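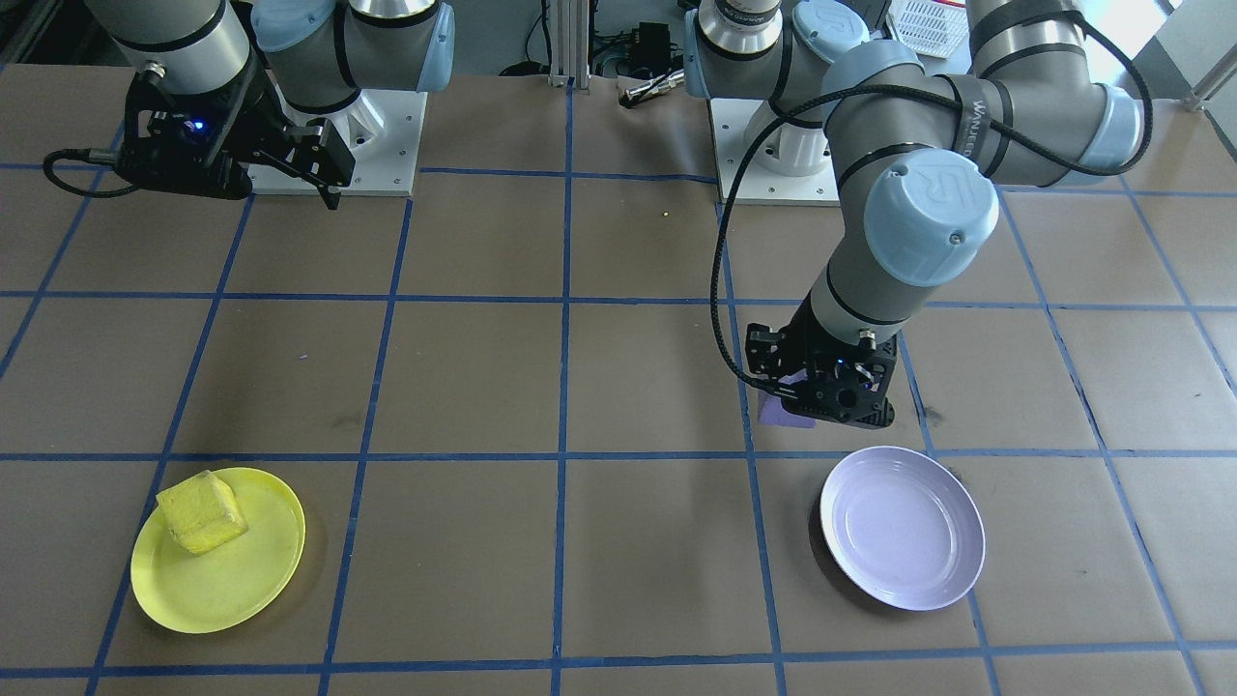 Bench 2, grid papered and taped. Yellow plate with sponge lower left, lavender plate lower right.

July, entry for the plate and sponge layout. Started 9.40 am.

Purpose is to settle the bench layout for the table-setting work before Stesdale want their copy of the procedure. We have been arguing over plate positions from memory, and the last two entries in this book disagree on which square is called B3. From here on, rows are lettered from the near edge and columns are numbered from the left, as seen from the near edge. Teguh has pencilled the same thing on the inside cover.

Surface. Brown kraft over the whole top, blue tape for the grid. The previous sheet had torn at two of the tape crossings where we lifted old tape, so Kamarul and I replaced it last night. Tape goes down lengthwise first, then crosswise, pressed with the side of the hand. Stretching it off the roll makes it creep back later and the squares go out. Melur measured the diagonals of the full grid afterwards and got a difference of 4 mm, which I will accept for this work. If it gets to 10 we re-tape.

Paper stock: 20 m left on the roll. Prilach will only sell us the heavier weight by the pallet now. Herman is asking Lumbantobing for a price on singles.

Crockery. Two plates, one yellow and one lavender. The colours were Danang's choice and I was against them, but they do read clearly against the brown. The lavender goes greyish under the overhead lights late in the day, so colour notes should be made before 4 pm. Weighed both on the kitchen scale (500 g full scale, reads to 1 g). They agree within 3 g, so I am treating them as equal for handling purposes.

Sponge. Yellow, cut to a cube with the bread knife. Cut faces are rougher than the moulded ones and sit less flat. Of the pieces cut so far I have kept the squarest and binned the slivers. A sponge left on its edge against the rim of a plate will settle over an hour or so, so note its attitude at the start and again at the end.
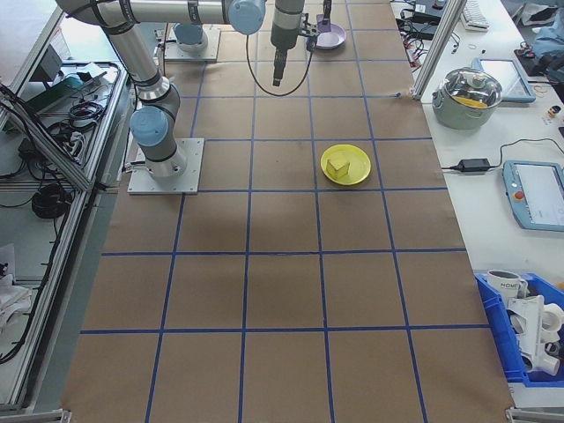
The side table is still being used as overflow and I would like that sorted. The pot with the glass lid can stay there, as it is wanted for the next layout, but adapters and leads should go back in the drawer at the end of a session. I have spent too long following black cords to find which one belongs to what. Melur suggests coloured heat-shrink at both ends. Agreed, and there are 71 pieces of it in the Irkero box, mixed sizes.

Placement trials. Each plate set down by hand in a named square, then read off by a second person who had not seen the sheet. Errors were nearly all on plates straddling a line. Danang calls these by the square holding the larger part and Kamarul by the square holding the centre. For a round plate these ought to agree, but by eye they often do not. Ruling: use the centre. If the centre is on the tape, write both squares with a slash.

Running total of placements logged since the grid was adopted is 431. Roughly a third were made under the old naming and need converting. Teguh has the spreadsheet.
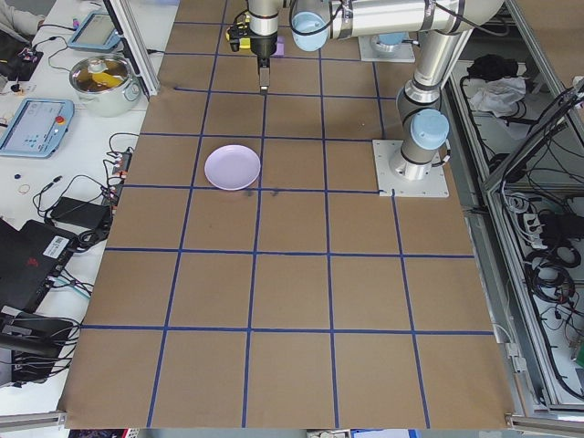 Lavender plate inside one square, near a tape crossing. Faint dark smudges on the paper just below it.

Smudges on kraft: source not established. Tried a dry cloth on an offcut with similar marks and it only spread them. Do not use water, as the paper cockles and lifts the tape. Patch if they get any darker.

To do:
Convert old square names (Teguh)
Heat-shrink on leads, both ends (Melur)
Chase Lumbantobing re paper (Herman)
Cut four more sponge cubes, use the mitre box this time
Trim the overhang at the near edge, it catches on sleeves

Stopped 12.15 pm. Plates washed and back on the shelf.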